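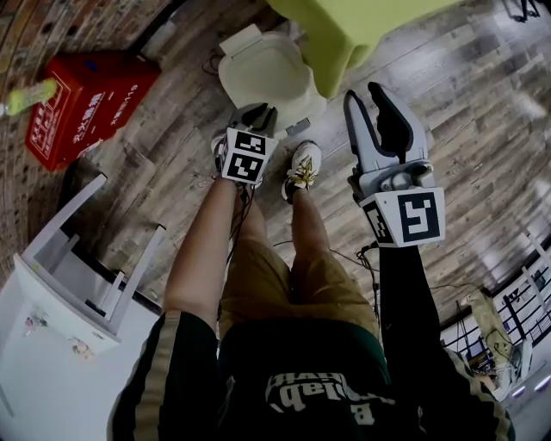
Honero Copy Light Kit review: for people who sell art at auction

Most auction houses now decide whether to take a lower-priced work from photographs alone. If the photos are poor, the specialist asks for more, or gives a cautious estimate, or passes. I buy and sell works on paper, mainly prints, and I have used the Honero kit since May last year to photograph everything that leaves my hands. Before that I used window light and a pair of desk lamps.

What you get

The kit costs $1190 and comes in one padded case. Inside are two flat LED panels, two folding stands, a polarising sheet for each panel, a matching filter for the lens, a grey card and a colour chart. There is no camera mount, so you will need your own tripod, and it should be one with a centre column that tips over sideways if you plan to shoot work lying flat. The mains cables are long enough. The stands weigh more than they look, and I would not want to carry the case far.

Setting up takes me 15 minutes, most of which goes on getting both panels to the same height and angle. Honero prints a scale on the stands but it starts to rub off with handling. I have marked mine with a paint pen.

Colour

The colour is very good. I sent Rizk a consignment of 12 lithographs by Anselmo Carrasco, who uses a flat brick red that most cameras turn orange. Rizk put my files in the online catalogue without reshooting, and the reds on screen were close enough to the sheets that I had no complaint. With the desk lamps I used to spend half an evening correcting that sort of thing and still get it wrong.

The panels need a few minutes to settle after you switch them on. The manual says they don't. I shoot the grey card at the start and again at the end, and if I skip the warm-up there is a small shift toward green between the two.

Glare

The polarising sheets are the reason to buy this kit over a cheaper one. With the sheets on the panels and the filter turned on the lens, reflections from varnish and glass mostly disappear. A small oil with heavy varnish that I had given up on came out clean on the second try. Framed work under ordinary glass is fine too, though if the glass is dusty it will show.

You lose a lot of light doing this, so expect a slow shutter speed. It also flattens texture. A buyer of an oil wants to see the brushwork, so I take one polarised shot for colour and one plain shot with a single panel off to the side. Send both, and label them.

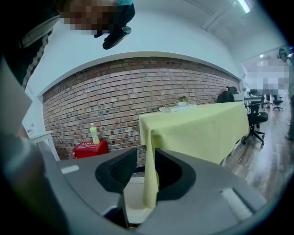
For works on paper, the room matters nearly as much as the lights. Honero's manual suggests a dark or neutral surface and says little else about it. White margins pick up whatever is near them, and the panels are bright enough to make it worse. Bare brick on the wall hasn't bothered me when the work is lying flat, but a yellow-green tablecloth is another matter, and I would take it off the table or cover it with grey card before putting a white sheet down. I lost a set of etchings to this kind of tint and had to shoot them all again. A buyer who sees a yellowish margin will assume the paper has toned, and will bid accordingly.

Condition photos

Houses ask for close-ups of signatures, edition numbers, foxing, creases and the back of the sheet. One panel laid low on its stand gives good raking light for creases. The stand doesn't go quite low enough for very fine rippling, and I end up taking the panel off and propping it on books. A shorter stand as an extra would be welcome. I asked, and Honero doesn't sell one.

I keep the files in Sasis, the inventory program, under the lot reference. Nothing in the kit connects to it, or to anything else, and that suits me.

Compared with the Ernon

I borrowed the Ernon set before buying. It is lighter, packs smaller and sets up faster. Its panels are round, which gives a brighter middle on larger sheets, and there is no polarising option. For unframed prints of modest size it would do the job. For oils or anything behind glass, I would pay the extra for the Honero.

Wear

I have photographed over 200 works with it. One stand clamp has worked loose and needs tightening every time — a spanner is not included. The zip on the case has started to catch. The panels themselves are as they were.

Should you buy it

If you sell a couple of pieces a year, no. Ask the house to photograph them, as many will do it for a small charge or nothing. If you consign regularly, or sell privately as well, the kit is worth the money. Get the lens filter size right when you order — the exchange took weeks.

Reviewed 7th April. Kit bought at full price.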